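[dorna-users] Re: Grasp height for soft objects, what do you use?
Reading time: 2 min

Hello Colleen, hello all,

On the list in November, Colleen Cloutier wrote:

> We train one policy for all the items on the table and the rigid ones
> are fine. With bread and pastry the gripper closes at the right place
> but too much, and the filling moves. Did anyone try to limit the
> closing width per object, or do you leave it to the policy? I would
> prefer not to add a force sensor at the wrist.
>
> Colleen

We had the same question in the Zistar work and I can tell what we did, without a force sensor also.

First we left everything to the policy, as you do. The demonstrations were made by 2 operators, and when we plotted the final gripper width for the sandwich task, we saw two separate groups. One operator closes until the bread is clearly pressed, the other stops much earlier. The policy learned something between, and this was not good for either. So before you change the model, I recommend to look at this plot for your data.

Then we changed the action for the gripper. Before, it was a target width at each step. Now the policy gives only open or close, and a small separate network gives the width at which closing must stop. It looks one time at the camera picture, at the moment when the fingers are over the object and before they go down to it.
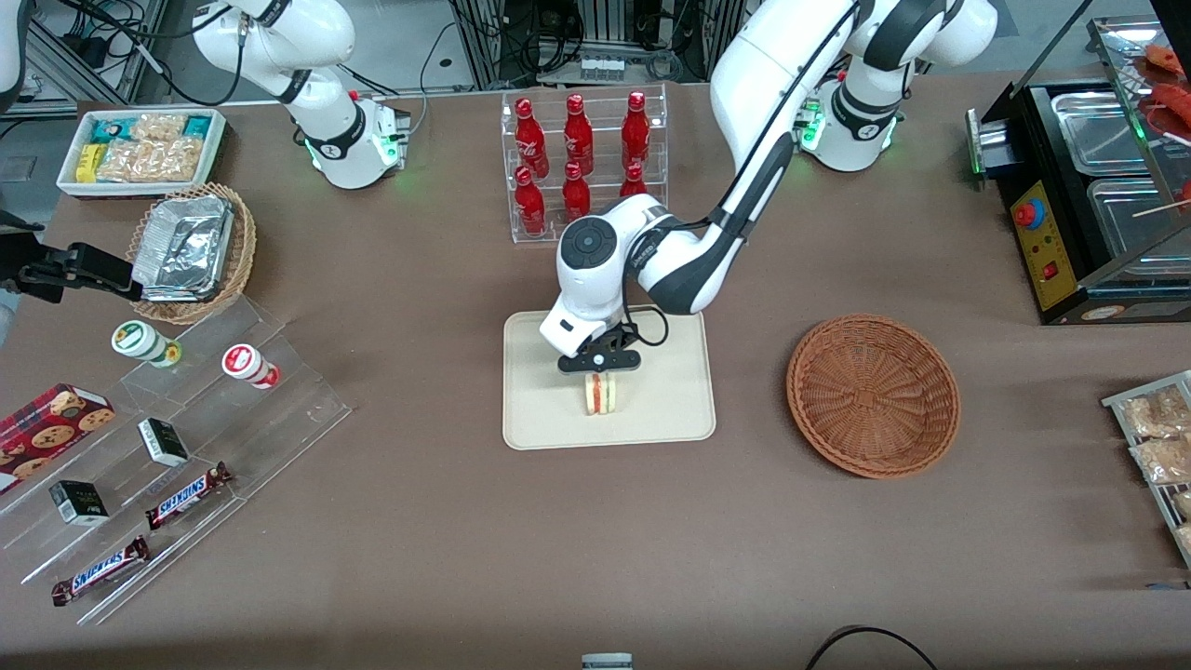 The width network is trained on few data. We used 31 labeled grasps, and the label is simply the width which the more careful operator used. For bottles and boxes we do not use it at all, the old limit from the driver is enough there.

The result, with 20 trials for each version on the sandwich: the old policy made 11 trials without visible damage, the new one 17. Of the three which failed, in two the sandwich fell to the side because the approach was not centered, so I would not count it against the width. I did not test pastry. Juška has a set with croissants and maybe he can say more.

One warning. If your control loop in Vudlow filters the gripper command, the stop comes late and you lose the benefit. We had to switch the filter off for this one channel.

I can send the config and the labels, please write to me directly, the list does not accept attachments.

With best regards,
Matej

List contact: dorna-users owner | Copyright remains with the authors of the messages | Back to top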